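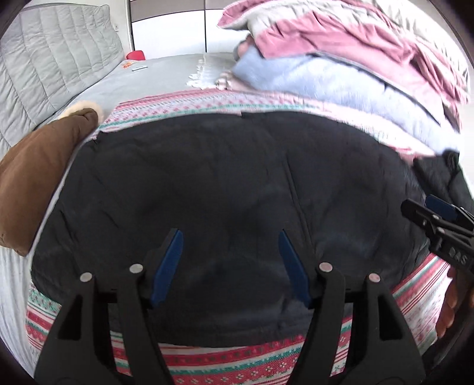
Janelle Mangubat asked whether a padded coat can go straight from the hanger into the Godby storage bag, with the sleeves pushed in last. It can be forced in that way, but the filling creases along the zipper and the bag does not close flat. Fold the coat first, as set out in this section.

4.2 Folding padded jackets and coats

Applies to: padded or quilted jackets and coats, adult sizes. For knitwear, see 4.3. For long coats that reach below the knee, see 4.4.

Preparation

1. Empty all pockets, including any inside pocket.
2. Check the care label. Do not store a garment that is damp or has not been aired since it was last worn.
3. Spread a blanket or a large towel over the folding surface. A knitted-style blanket holds the garment in place better than a bare tabletop.
4. Close the zipper to the top. Fasten any snaps over it.

CAUTION: Keep the zipper pull clear of the outer fabric. A pull trapped under a fold can mark or cut a matte shell during storage.

Folding

5. Lay the garment flat, front side down, with the collar away from you.
6. Smooth the back from the center seam outward with open hands. If there is no center seam, work from the middle of the collar to the middle of the hem. Small wrinkles are acceptable; thick bunches at the sides are not.
7. Fold one sleeve straight across the back. Repeat with the other sleeve so that the cuffs overlap.
8. Fold each side in toward the center until the width matches the bag insert (29 cm).
9. Press the air out from hem to collar. Use the forearm — the heel of the hand leaves dents in the filling.
10. Fold the hem up to the collar. Turn the hood, if fitted, down over the folded edge.

Note: Do not roll down-filled garments. Rolling moves the filling to one end of each channel.

Packing

11. Slide the folded garment into the bag, folded edge first.
12. Stack no more than three garments in one bag. The bag closes over four, but the seams are not rated for it.
13. Close the bag and write the contents on the label. Replacement labels are ordered as part 593 from Ustidel.

CAUTION: Do not use a vacuum pump with this bag. The Fesport bag has a valve and is covered in its own guide.

After storage

14. Remove the garment, open the zipper, and hang it for a day before wearing. Shake it lightly by the shoulders if the filling is still flat.

Last updated: November 2018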